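투몰레티, 의류 정리 캠페인 ‘소파 위 한 벌’ 3월 시작
거실에 벗어 둔 옷부터 제자리로… 살라 생활관에서 6주간 운영 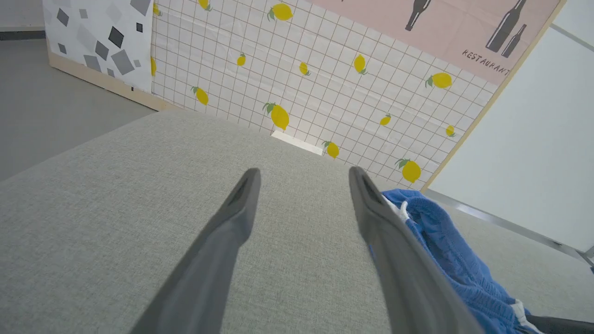 소파에 올려 둔 옷은 언제 치우는 것이 가장 좋습니까?
자리에서 일어나 다른 방으로 갈 때가 가장 좋습니다. 따로 정리 시간을 잡으면 미루기 쉽고, 어차피 움직이는 길에 한 벌을 들고 가는 데에는 힘이 거의 들지 않습니다.

생활 정리 교육 기업 투몰레티(Tumoletti)가 3월 한 달을 시작으로 6주 동안 가정 의류 정리 캠페인 ‘소파 위 한 벌’을 진행한다. 캠페인은 투몰레티가 운영하는 체험 공간 살라(Sala) 생활관과 참가자들의 집에서 함께 열린다. 옷장을 통째로 뒤집는 대청소가 부담스러웠던 사람이라면 누구나 신청할 수 있다.

이번 캠페인의 출발점은 지난가을 투몰레티가 교육 수강 가구를 대상으로 실시한 설문이었다. 응답한 2,482가구에 ‘집에서 옷이 가장 자주 쌓이는 곳’을 물었더니 1위는 옷장도 세탁실도 아닌 거실 소파였다. 침대 발치와 식탁 의자가 뒤를 이었다. 자유 응답란에는 “한 번 입은 반바지를 빨기도 그렇고 서랍에 넣기도 그래서 그냥 둔다”는 내용이 유난히 많았다. 교육팀은 이 답변들을 읽으면서 프로그램의 방향을 아예 새로 잡았다고 한다.

투몰레티 교육팀을 이끄는 치부조르 유수프(Chibuzor Yusuf) 팀장은 “답변지를 넘기다가 저희 집 거실 이야기인 줄 알았습니다. 정리 수업이라고 하면 다들 옷장 문부터 여는데, 옷장은 사실 며칠 더 기다려 줄 수 있거든요. 매일 앉는 자리가 비어 있으면 저녁 시간이 정말 달라집니다!”라고 말했다.

캠페인 참가자는 첫 주에 소파와 의자, 벤치처럼 사람이 앉는 가구만 살핀다. 옷장과 서랍은 열지 않는다. 앉는 가구 위에 있는 옷을 한 벌씩 들어 세탁할 옷, 다시 입을 옷, 다른 계절 옷으로 나누고 그 자리에서 갈 곳을 정한다. 둘째 주와 셋째 주에는 ‘다시 입을 옷’의 자리를 만든다. 벽걸이 고리도 좋고 현관 옆의 얕은 선반도 좋다. 교육팀이 권하는 기준은 소파에서 여섯 걸음 안쪽인데, 집 구조에 따라 얼마든지 바꿔도 된다.

넷째 주 주제는 개기다. 저지나 니트처럼 잘 늘어나는 옷감은 걸어 두면 어깨나 허리선이 처질 수 있어 접어서 보관하는 방법을 익힌다. 허리끈이 달린 반바지는 끈을 가볍게 한 번 묶어 안쪽으로 넣은 다음 반으로 접고, 밑단에서 허리 쪽으로 두 번 더 접는다. 끈을 밖으로 늘어뜨린 채 세탁기에 넣으면 다른 옷과 엉키고 끈이 빠지는 일도 생긴다. 끈이 이미 한쪽으로 빠져 버렸다면 큰 옷핀을 끝에 꽂아 다시 밀어 넣으면 되는데, 이 실습은 시범 수업 때 반응이 워낙 좋아서 시간을 두 배로 늘렸다.

다섯째 주에는 천 소파 관리법을 다룬다. 옷을 오래 올려 두면 진한 색 옷감의 물이 밝은 천에 옮을 수 있고, 땀이 밴 운동복은 냄새를 남기기도 한다. 수업에서는 린넨 느낌의 직조 원단을 예로 들어 결을 따라 먼지를 털어 내는 방법, 보풀을 다루는 방법, 커버의 세탁 표시를 읽는 방법을 차례로 연습한다. 마지막 주에는 참가자들이 살라 생활관에 모여 각자 만든 ‘다시 입을 옷’ 자리를 소개하고 서로의 방법을 나눈다.

시범 운영 결과도 고무적이었다. 겨울 시범 과정에는 199가구가 신청해 191가구가 마지막 주까지 함께했다. 과정을 마친 참가자들은 자리를 정해 준 것만으로도 가족끼리 “이거 누구 옷이야?”라고 묻는 일이 줄었다고 전했다. 아이가 있는 집에서는 낮은 고리 하나를 아이 몫으로 정해 준 것이 특히 효과가 좋았다는 의견이 나왔고, 혼자 사는 참가자 중에는 의자 하나를 아예 ‘옷 의자’로 인정해 주되 세 벌까지만 올리기로 한 경우도 있었다. 교육팀은 이 방법이 마음에 들어 정식 교재에도 실었다.

교재와 실습용 정리함은 수납용품 제작사 프레세티(Presetti)가 지원한다. 정리함은 바닥에 놓아도, 선반에 얹어도 쓸 수 있으며 참가 가구마다 한 개씩 제공된다. 캠페인이 끝난 뒤 반납할 필요는 없다. 더 이상 입지 않는 옷은 지역 의류 나눔 단체 드린도(Drindo)가 살라 생활관에서 받는다. 세탁을 마친 상태여야 하고, 끈이나 단추가 빠진 옷은 따로 표시해 주면 드린도의 수선 모임에서 손질한다.

수업 설계를 맡은 데메트리오 세구라(Demetrio Segura) 강사는 “소파 위에 옷이 있다고 해서 게으른 집이 아닙니다. 오늘 하루 잘 지내고 돌아온 집이죠. 저희는 그 옷이 다음에 갈 곳만 같이 찾아보려고 합니다. 6주가 지나면 다들 자기 집에 맞는 규칙을 하나씩 갖고 계실 거라 벌써 기대가 큽니다”라고 밝혔다.

참가 신청은 살라 생활관 안내 창구와 투몰레티 홈페이지에서 받는다. 참가비는 없으며 한 가구당 한 명이 대표로 신청하면 된다. 가족이 함께 수업을 들어도 좋다. 현장 수업은 오전 10시 반과 오후 7시 반으로 나누어 열리고, 두 반의 내용은 같다. 한 주를 빠진 참가자는 다른 시간대 수업으로 보충할 수 있다. 집에서만 참여하고 싶은 사람에게는 주별 안내문을 우편이나 전자우편으로 보내 준다.

첫 수업에는 준비물이 따로 필요 없다. 둘째 주부터는 집에서 자주 입는 옷 세 벌을 가져오면 되고, 그중 한 벌은 끈이 달린 바지나 모자 달린 윗옷이면 실습하기에 좋다.

투몰레티 소개
투몰레티는 가정과 작은 사무실을 위한 정리 교육을 운영하는 기업이다. 의류, 주방, 서류 정리 과정을 두고 있으며 살라 생활관에서 상시 체험 수업을 연다.

문의
투몰레티 교육팀, 살라 생활관 1층 안내 창구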